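Warum schwimmt Plastik im Meer herum?

Hallo! Heute erzähle ich euch etwas über Kunststoff, oder wie die meisten sagen: Plastik. Ich finde das Zeug nämlich total spannend (und manchmal auch ziemlich nervig). Schaut euch mal in eurer Küche um: Becher, Dosen, Tüten, Deckel, Strohhalme ... überall Plastik! Und ein Teller kann auch daraus sein.

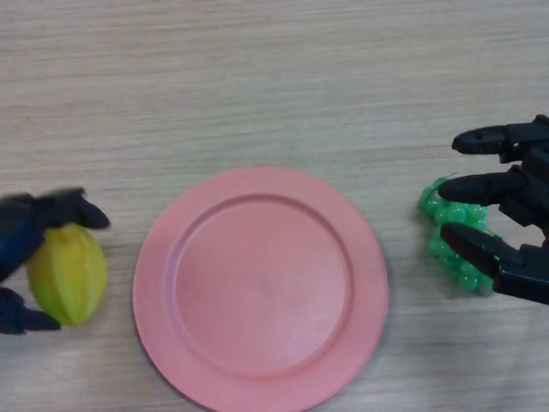 Woraus wird Plastik gemacht?

Meistens aus Erdöl. Das ist eine dunkle, zähe Flüssigkeit, die tief unter der Erde liegt. In der Fabrik wird sie erhitzt und in verschiedene Teile zerlegt. Aus einigen davon entstehen lange Ketten aus winzig kleinen Bausteinen. Stellt euch eine Perlenkette vor, nur so klein, dass man sie mit bloßem Auge nicht sehen kann. Solche Ketten heißen Polymere. Tolles Wort, oder?

Am Ende kommen kleine Körnchen heraus, das Granulat. Ich durfte mir das einmal in einem Werk in Dindham ansehen. Dort werden die Körnchen bei bis zu 200 Grad geschmolzen und in eine Form gedrückt. Dann kühlt alles ab, die Form geht auf, und plopp, fertig ist die Schüssel! Farbe kommt auch gleich mit hinein, deshalb muss man die Sachen hinterher nicht anmalen.

Und was macht es nun im Meer?

Plastik verrottet nicht so wie ein Apfelrest. Wenn eine Tüte in den Fluss fliegt, treibt sie irgendwann bis ins Meer. Sonne und Wellen machen sie brüchig, und dann zerfällt sie in immer kleinere Krümel. Man nennt sie Mikroplastik. Fische und Vögel halten die Krümel oft für Futter, und das bekommt ihnen gar nicht gut. Im Juni war ich am Strand von Sterkthorpe beim Müllsammeln dabei, und wir haben 16 Säcke vollbekommen. Mein Rücken tat vielleicht weh!

Manche Sachen benutzt man aber viele Jahre lang, zum Beispiel Spielzeug und Geschirr. Die sind mir viel lieber als ein Becher, der nach einmal Trinken in der Tonne landet.

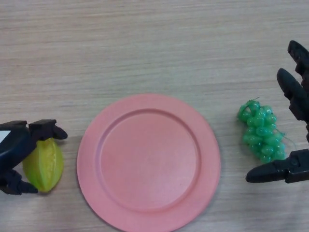
Kann man aus altem Plastik etwas Neues machen?

Das klappt mit vielen Sorten. Sie werden sortiert, gewaschen, zerkleinert und wieder eingeschmolzen. Daraus werden dann zum Beispiel Blumentöpfe oder Parkbänke.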